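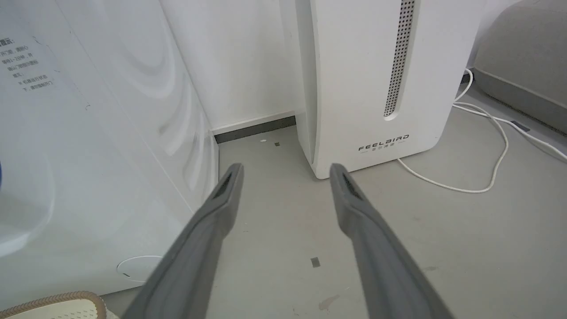

Registro Vollcombe de itinerarios de crucero fluvial y costero

Ficha de datos y guía de uso

Resumen

El Registro Vollcombe reúne en un formato único los itinerarios publicados por operadores de cruceros de pequeño y mediano porte que anuncian salidas dirigidas a públicos específicos: parejas, viajeros sin acompañante, familias con menores, personas mayores y colectivos LGBT, entre otros. Cada registro corresponde a una salida anunciada, con su puerto de embarque, sus escalas, la duración prevista y las condiciones de admisión tal como las comunicó el operador.

La edición vigente se cerró en mayo y sustituye a la anterior en todos sus extremos. Se recomienda no combinar ambas, dado que los identificadores de puerto fueron reasignados.

Responsables

La dirección del registro corresponde a Miroslava Rusnák. La normalización de puertos y la revisión de duplicados están a cargo de Ctibor Šimko. El alojamiento de los archivos y la publicación de las ediciones se realizan a través del servicio Mindmont.

Contenido de la entrega

La entrega se compone de 4 archivos de texto separados por tabuladores, codificados en UTF-8:

salidas.tsv - una fila por salida anunciada
escalas.tsv - una fila por escala, en el orden previsto por el operador
puertos.tsv - denominaciones normalizadas y variantes
operadores.tsv - razón comercial y modalidad de explotación

El archivo de operadores no incluye datos de contacto de personas físicas. Las direcciones electrónicas que figuraban en los folletos de origen fueron suprimidas antes de la primera carga.

Descripción de los campos principales

id_salida: identificador estable dentro de una misma edición. No debe emplearse para enlazar ediciones distintas.

puerto_embarque: código del puerto según puertos.tsv. Cuando el folleto menciona únicamente la ciudad, se asigna el terminal de pasajeros principal y se marca el campo puerto_inferido.

duracion_noches: número entero. Las excursiones de ida y vuelta en la misma jornada llevan valor cero.

publico_declarado: expresión literal utilizada por el operador. El registro no la corrige ni la interpreta.

publico_codificado: categoría asignada durante la normalización. Existen 18 categorías, descritas en la hoja de códigos que acompaña a la edición.

edad_minima: en años cumplidos en el momento del embarque. El campo queda vacío si el operador no establece límite, lo cual no equivale a una admisión general de menores.

estado: anunciada, modificada, cancelada o sin confirmar.

Procedencia de los datos

Los itinerarios proceden de folletos comerciales, notas de prensa y calendarios portuarios de acceso público. Dos operadores, Drernard y Yordanov, remiten además sus programas en formato tabular, y sus registros se incorporan sin transcripción manual. En los demás casos la transcripción la realiza una persona y la revisa otra distinta.

Las discrepancias entre folleto y calendario portuario se resuelven a favor del calendario en lo relativo a horas de atraque, y a favor del folleto en lo relativo a escalas, tarifas y público. Esta regla no se aplicó de manera uniforme en los registros más antiguos - véase el apartado de limitaciones.

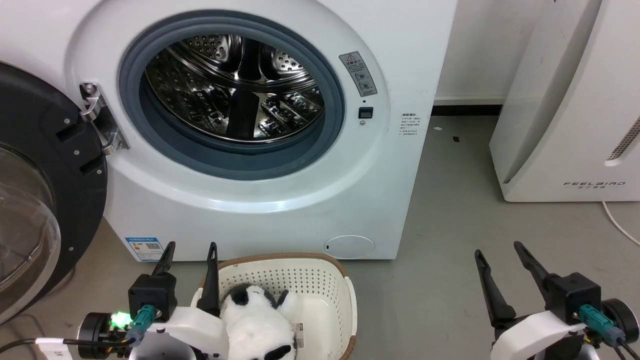

¿Puede utilizarse el registro para calcular cuántas personas viajaron en una salida determinada?

El registro recoge únicamente salidas anunciadas y no contiene cifras de ocupación ni de pasajeros embarcados. La capacidad del buque, cuando consta, es la máxima declarada por el operador y no debe tomarse como estimación de la demanda.

Criterios de inclusión

Se incluyen los buques con capacidad declarada de hasta 300 pasajeros que realicen al menos una escala en un puerto distinto del de embarque. Quedan excluidos los transbordadores de línea regular, los fletamentos privados sin venta al público y las travesías científicas, aun cuando admitan pasajeros de pago.

Las salidas canceladas se conservan. Su eliminación alteraría los recuentos por temporada y dificultaría la comparación entre operadores.

Limitaciones conocidas

La cobertura es desigual. Los ríos centroeuropeos están mejor representados que las costas sudamericanas, donde una parte de los operadores anuncia sus programas solo por medio de agencias. Los registros de los primeros 8 meses de recogida presentan más valores vacíos en el campo de escalas y deben tratarse con cautela.

La categoría "parejas" mezcla dos usos. Algunos operadores la emplean como condición de admisión y otros como simple reclamo publicitario. La hoja de códigos ofrece una marca auxiliar para separarlos, todavía incompleta.

Los topónimos en alfabetos no latinos se transcribieron según el uso del operador, por lo que un mismo puerto puede aparecer con varias grafías en el campo literal. Para cualquier agregación debe utilizarse el código.

Usos no admitidos

No se autoriza el empleo del registro para elaborar perfiles de viajeros ni para inferir la orientación, el estado civil o las creencias de personas concretas. Tampoco se autoriza su reventa como guía comercial sin acuerdo previo por escrito.

Correcciones

Las solicitudes de corrección se presentan mediante el formulario de la edición, indicando el identificador de la salida y el documento que respalda el cambio. Las correcciones aceptadas se incorporan a la edición siguiente y se relacionan en el archivo de cambios. No se modifican ediciones ya cerradas, salvo en caso de error que afecte a datos personales.

Forma de cita

Registro Vollcombe de itinerarios de crucero fluvial y costero, edición de mayo. Dirección: M. Rusnák. Normalización: C. Šimko. Distribuido por Mindmont.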